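Multi-finger hand stops short of thin objects on a flat board, planner says path is valid

Posted in Manipulation / Planning and Control

Drahomíra Kolář
We have two arms on one table, one with a parallel-jaw gripper and one with a multi-fingered hand, both driven through Trnka. The parallel-jaw side is fine. The hand side keeps halting over the cutting board when I ask it for anything flat. Toy lemon slices are the worst, the toy utensil is nearly as bad. Tall things like cups it handles without complaint.

The log says "goal reached within tolerance" and then the fingers close on air. I've read the Livwood guide twice and it tells me to retrain the grasp model on more data. I added 400 grasps. No difference that I can measure, and I'm not eager to collect more on the strength of a sentence in a guide. 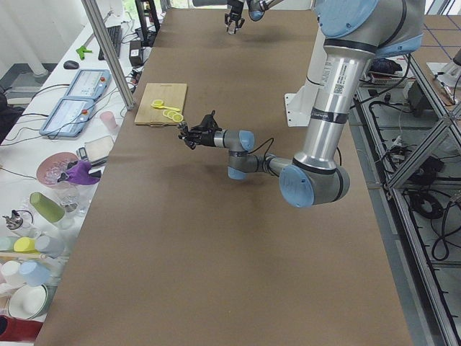

Borketti wrote underneath that the grasp model gets blamed for everything and I should look at the collision padding before touching the network again. Fair enough, but I had already set the padding to 2 mm on the table and the hand still won't go lower. So what is holding it up? Is there a second padding value somewhere, or does the planner treat the board as part of the table?

Clusovo
Yes, there is a second one. The table padding and the padding on the robot's own links are separate settings, and they add up. When you load a hand with a lot of finger links, Trnka falls back to the default link padding for any link you didn't name in the config. Your 2 mm applies to the table and nothing else.

Try this, in order:

1. Print the active padding per link after the hand is loaded. Don't trust the file, trust the printout.
2. Set the fingertip links explicitly and leave the palm alone.
3. Turn on contact allowance between fingertips and the board for the last segment only. If you allow it for the whole path, you will sooner or later drag something across the table.
4. Tighten the goal tolerance. "Reached within tolerance" means very little if the tolerance is thicker than a lemon slice.

I'd also check whether the board is in the planning world as its own object. If perception merges it into the table plane, the top surface ends up wherever the plane fit puts it. Run at low speed while you test any of this. I don't believe it's the grasp model either, but I haven't seen your logs, so that's a guess.

Livwood
Had the same thing, updated to build 2221 and it went away. Just update.

Drahomíra Kolář
Clusovo, the printout settles part of it. Every finger link was on the default, none on mine. With the fingertips set by hand, the planned stopping height comes down, and the board is its own object, so that theory is out.

As for updating, I was on 2221 when I posted. I'd like to know what else changed on your side the same day.

Still open: with contact allowed on the last segment, planning times out at 60 seconds on some starts and finishes at once on others. I'll run it again Sunday with a fixed seed before I call this solved.

Related threads
Parallel-jaw gripper ignores attached object after regrasp
Two arms, one planning world: who locks what?
Plane fit drifts when the table is covered with paper
Goal tolerance units in Trnka config
Fixed seeds and planner timeouts

Contact | Copyright and terms | Back to top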